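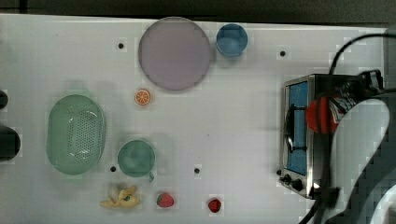

We use cookies to improve your experience on this site. By continuing to browse, you accept our cookie policy.

Filed under: Standards and Good Practice > Manipulation Workcells

Proposed revision to tabletop workcell rules, comments invited

gtindall
Oct 24, 2024

Members of the Itamora shared practice group are asked to comment on the draft rules for tabletop manipulation cells. The draft was prepared by Sivaprasad Joseph and myself and replaces the text adopted in September of last year. The clauses most likely to draw comment are given in full.

Clause 6. Objects placed on the work surface shall be listed on the setup sheet before the arm is enabled. Toy food and real kitchenware may be used together, provided the sheet says which is which.

Clause 7. Any appliance placed within reach of the arm shall be unplugged at the wall unless the task requires power. Where power is required, a second person shall be present at the stop button.

Clause 8. Cables attached to the arm or gripper shall be routed so that they do not touch the work surface or any appliance at any point in the planned motion.

Clause 9. The operator shall not reach onto the table to correct an object while the arm is enabled, whatever the speed setting.

Comments should refer to the clause number.

n_horrocks

I support Clauses 6 and 9 as written. Clause 8 cannot be met by most of the cells I am responsible for. An arm that approaches a toaster oven from the side will carry its cable over the top of the oven at some point in the motion. The photograph at the head of this thread shows a black cable curving over the oven toward the gripper, and I would not consider that layout unsafe on its face. A rule that every site must break on its first day of use will not be respected afterward.

I propose: "Cables shall be secured so that they cannot catch on an appliance door, handle or knob." Catching is the hazard. Passing over the top of a cold, unplugged appliance is not.

gtindall

Thank you. The present wording says "touch," and a cable passing above the oven with clearance would comply. I accept that the draft does not state how clearance is to be judged. An overhead photograph cannot settle it either, as height is lost from that angle. Would you accept your sentence as an addition to Clause 8, with the current text kept?

n_horrocks

As an addition, yes. I remain opposed to the words "at any point in the planned motion." Planned motion and recorded motion differ, and an auditor will ask for evidence of both.

ekershaw

I wish to raise Clause 7. At Grullirmont we removed the power cord from our oven entirely, and we recommend that the rule say so. An appliance that is merely unplugged may be plugged in again by the next user of the room, who has not read the sheet. We reviewed 741 setup sheets for the period covered by the old rules. On 196 of them the line for appliance power had been left blank. I do not conclude that the ovens were live in those cases. I conclude that we have no record.

amber.haworth

Removing the cord is reasonable for sites that never heat anything. Ours does. The Parsons building runs powered trials, and a cord that has been cut off cannot be used for them. Please do not make this mandatory.

I would also ask that door position be added to the sheet. An oven door that opens downward takes up a good deal of table when it is open, and objects set in front of it are then in the way. In layouts of the kind shown, with the glass door facing the table and a mug, toy fruit and a plate on the same surface, the operator should confirm that the door has room to open fully before the first run.

ekershaw

I did not propose cutting. A detachable cord kept in a locked drawer would satisfy us, and it would be available for powered trials when signed out.

amber.haworth

Then we are in agreement, provided that the clause permits either method.

s_joseph

On behalf of the drafters, the following changes are proposed.

Clause 7 will read: "Any appliance placed within reach of the arm shall be unplugged at the wall, or its cord removed and stored, unless the task requires power." The requirement for a second person is unchanged.

A new Clause 10 will require the operator to confirm clearance for any hinged door before the first run.

On Clause 8, I do not agree with Mr. Horrocks that the motion wording should go. A cable that clears the oven at the start position may well not clear it when the gripper is lowered — the rule has to cover the lowest reach. I am willing to replace "planned motion" with "motion to be run that session."

n_horrocks

The replacement is better than the original. I ask that my objection to the remainder be recorded, and that sites using the Cirus cable guide be treated as meeting the clause without further proof.

s_joseph

The objection is recorded. The second request is declined. A guide that is fitted badly offers little protection, and the clause should not name a product.

gtindall

The revised text of Clauses 7, 8 and 10 will be circulated to all member sites. Clauses 6 and 9 received no objection and stand as drafted. Further comments on Clause 8 may be posted in this thread until the text is circulated.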